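Speaker notes, gripper comparison talk. Selim Toprak. Slot is long enough for all sections if the controller part is kept short. Text in brackets is for me and is not read out.

## Opening

- Introduce myself, then straight to the question: does the choice of fingers matter more than the choice of controller when the object is tall, smooth and shiny?
- Short answer for people who leave early: in our simulated runs, yes. The fingers made the larger difference on grasp stability. The controller made the larger difference on cycle time.
- All results today are simulated. The hardware runs start in January and I will not guess at them.

## What we compared

Two finger sets on the same parallel gripper body:

- **Desa fingers.** Flat inner faces, stiff, no padding. Simple geometry, so the contact model is cheap to run.
- **Van Loon fingers.** Curved inner faces with a soft layer. Contact is spread over a larger patch. Slower to simulate.

Two controllers:

- **Position control** with a fixed closing width per object.
- **Force-limited control**, closing until the estimated contact force reaches a set value, then holding.

Every finger and controller pair ran on the same object set, with the same start poses and the same random seeds. The total is 2333 grasp attempts after removing the runs where the planner found no path. [If asked: planner failures were removed for all pairs at once, so the sets stay matched.]

## Setup

The arm model is the one we keep in Irkbridge, our simulation package. Physics and rendering run as separate processes. The wrist camera is fixed to the gripper body and moves with it. Camera extrinsics are taken as known, with no calibration error added. That is generous and I should say so.

Each attempt goes through the same stages:

1. Approach along the planned path.
2. Close the fingers.
3. Lift.
4. Hold for 5 seconds.
5. Rotate the wrist and hold again.

An attempt counts as a success if the object is still between the fingers at the end and has tilted less than the limit. The tilt limit is a choice. We tried a stricter one and the ranking of the four pairs did not change, although all the success rates fell.

## Finger results

Start with the boxes. No real difference between finger sets. Flat faces against flat faces is an easy case and either set handles it. Do not spend time here.

Cylinders next. The Desa fingers touch a rigid cylinder along a line on each side. In simulation this becomes a small number of contact points, and the object can pivot around the axis that joins them. Most of the failures were tilt failures. Very few were drops.

The Van Loon fingers reduced pivoting on cylinders of middle diameter. At small diameters the curve of the finger does not match the curve of the object and most of the benefit goes away.

Points to make on tall objects:

- A grasp near the base leaves most of the mass above the contact.
- Position control has no response when the object starts to lean.
- Force-limited control keeps the squeeze steady but does not correct the lean either. It was never meant to.
- Raising the grasp point helped more than raising the force.

[Pause for questions. The friction question usually comes up at this point. We used one friction value per material pair and did not sweep it. A sweep is planned.]

## Controller results

Keep this to a couple of minutes.

Position control closes faster as there is no settling phase. Force-limited control waits for the force estimate to stay inside its band before the lift begins, and that wait accounts for nearly all of the difference in cycle time. Both controllers run at 100 Hz in this test. Running the force loop faster would probably shorten the wait — we have not measured it.

One fault to report. In early runs the force estimate picked up a spike at first contact and the controller stopped closing too soon. A short filter fixed it. Runs from before the fix are not in the totals.

## Camera view and reflections

The wrist view looks along the fingers, so their white edges come in from both lower corners of the image. For a glossy black object the render gives one strong highlight on the dome and very little shading down the body. Near the base, the white and silver reflections are the brightest part of the lower half.

Effect on the pose estimator: it relies on edges. The outline against plain gray is usable. The bright patches low on the body produce extra edges that do not belong to the shape, and the height estimate shifts. Masking the finger region removed some of these errors but left the ones between the fingers.
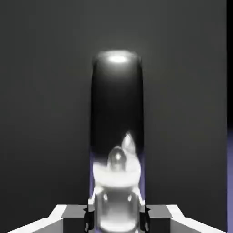 ## Next steps

- Hardware runs at the Bravatberg lab, Desa fingers first.
- Friction sweep on the tall objects.
- Repeat the pose tests with a matte version of each glossy object, all else equal.
- Add calibration error to the wrist camera.

Contact details are on the last slide. Config files on request.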